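Inside the Grestberg evidence center: notes from the spring open house
The county's property and evidence building let the public in for one morning in April. I went along.

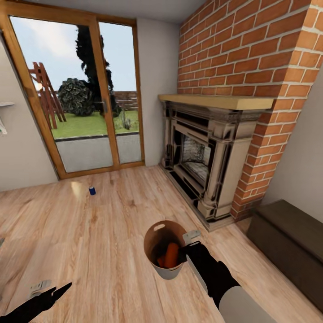
Marla Quennell
Courts and public safety reporter

The building is on Tautahi Road, past the bus depot, and there is no sign out front. Visitors parked across the street and signed in at a folding table. Phones went into lockers before the tour and we got them back at the end.

I have covered trials at the Grestberg courthouse for six years and have watched a lot of evidence bags come out of cardboard boxes. I had never seen where the boxes come from. The tour took a little over an hour, with two evidence technicians taking turns to talk.

It starts at the intake counter. An officer who brings something in fills out a form on one side of a wall of steel lockers, puts the item in a locker and shuts the door, which locks. The technician opens it from the other side, checks the item against the form and prints a label. If the two don't match, the item goes back in the locker and the officer has to return and fix the form. One of the technicians said the usual problem is a wrong serial number.

The labels come out of a tracking program called Zendia, which the county switched to two years ago. Before that it was a paper ledger and a spreadsheet. Every time an item moves – to the lab, to court, to another shelf – somebody scans it, and the program records who and when. A man in our group asked what happens when the power goes out. There is a generator, and the paper forms are still kept in a cabinet for that purpose.

The main storage room is 4,000 square feet. It holds property from 2,757 open cases and a smaller number of closed ones where an appeal is still possible. The shelves are the rolling kind, made by Ludumard, and they close up against each other so that only one aisle is open at a time. Most of what I could see was brown paper bags and banker's boxes. Clothing with blood on it is stored in paper because plastic holds moisture. The room is kept cool and I wished I had kept my jacket on.

Guns, drugs and cash are in separate rooms with their own locks, and two people have to be present to go in. We looked at those doors from the hallway. The drug room has its own exhaust fan and you can still smell marijuana outside it.

Then there is the oversize area, a fenced section at the back near the loading dock. It had bicycles, a front door taken off its hinges, several car seats and a slot machine. The technicians wouldn't say which cases any of it belonged to.

The part I had come for was the talk about getting rid of things. Evidence in homicides is kept permanently. For most other cases the office needs a signed release from the prosecutor before anything can be returned or destroyed, and those releases are slow. Last year the office cleared out 323 items after a review of old burglary cases. Some went back to their owners. Unclaimed property is advertised and then auctioned, and the money goes to the county general fund.

Defense attorneys have complained in court about how long it takes to get an appointment to view evidence. I asked about this. The answer was that there is one viewing room, with one table, and a technician has to sit in for the whole visit. Requests are taken by email and the wait was three weeks when I asked. A second viewing room is in next year's budget request but has not been approved.

After the tour there was coffee and a fingerprinting table for children, which had a longer line than the tour did. A laminated poster explained chain of custody in eight steps. I copied it down and it matches what we were told inside, apart from step six, which still mentions the paper ledger.

The tours ran from 9 a.m. until noon in groups of twelve. Ours started late while one visitor looked for an ID. You need a government ID to get in, children under ten stay in the lobby with an adult, and the restroom is on the lobby side, so use it first. The office plans to hold another open house in the fall and will post the sign-up form on the county website.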